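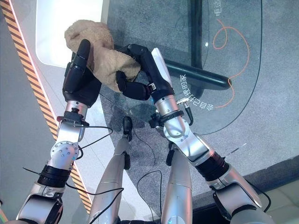

I bought the Lalon round side table in August, and I waited four months before writing this review, because with furniture the first week says very little. In the first week everything is clean and you are in love with it. I think now I can be fair.

Our apartment in Skoltville is small and dark. The living room has one window, and it looks at a wall. I wanted a table that does not take the light away, so I was looking only at clear glass. I compared two models, the Lalon and one from Yurchenko. The Yurchenko is cheaper, but the store near me had it on display and it moved when I put my elbow on it. The Lalon cost me 300 dollars with delivery. For us this is serious money for a small table, so please understand that I am a strict judge.

## Delivery and assembly

The box came from the Wornia warehouse and it was packed very well. The glass was between two thick sheets of foam and the corners of the box were not damaged. Assembly took me 43 minutes alone, but I am slow and I read instructions from the first page to the last. The instructions have drawings only, no words. In step 4 the drawing shows the screws from the wrong side, and I had to take out two of them and begin again. If you have a friend who can hold the glass, ask this friend to come.

The allen key in the bag is soft metal. Mine became round at the end before I finished. I used my own. 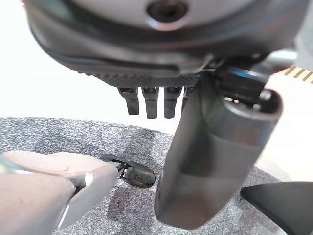 ## Daily use

The table is steady. I put my full weight on my hand to test it and it did not move, even on the carpet. The height is good for a sofa of normal size. If your sofa is very low, measure first, since you will have to lift your arm to reach a cup.

I like very much that there are no corners. In my old home I had a square table and my knee was always blue. With the round one I walk past at night and nothing happens.

Now the glass itself. It shows fingerprints, of course, but less than I was afraid of. I clean it every second day with warm water and a little vinegar, then a dry cloth. Blue window spray also works, but it leaves thin lines that you see in the evening with the lamp on. Please do not use paper towels. They leave small white dust and you will clean two times.

The noise is what I did not expect. A cup on glass is loud. If someone in your family sleeps late, buy coasters on the same day as the table. I use felt ones and the problem is gone.
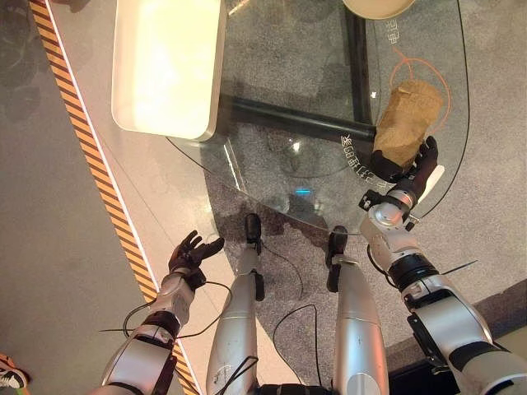

After four months I have one scratch, the length of a fingernail. It came from a ceramic bowl with a rough bottom, and this was my mistake. I wrote to Lalon to ask if it is possible to polish it out. They answered the next day and were polite, but the answer was no, and a new top costs almost half of the price of the table. I think this is too much.

## What I would change

- Put words in the instructions, at least for step 4.
- Give a better allen key.
- Sell the glass top at a more reasonable price.
- Add felt pads for the feet. I had to buy them separately.

## My rating

I give it 4 stars out of 5. The room looks bigger with it, and the quality is better than the Yurchenko I tried in the store. If you have small children who like to hit things with spoons, maybe wait some years. For two adults in a dark apartment it is a good choice, and I would buy it again if there is a discount.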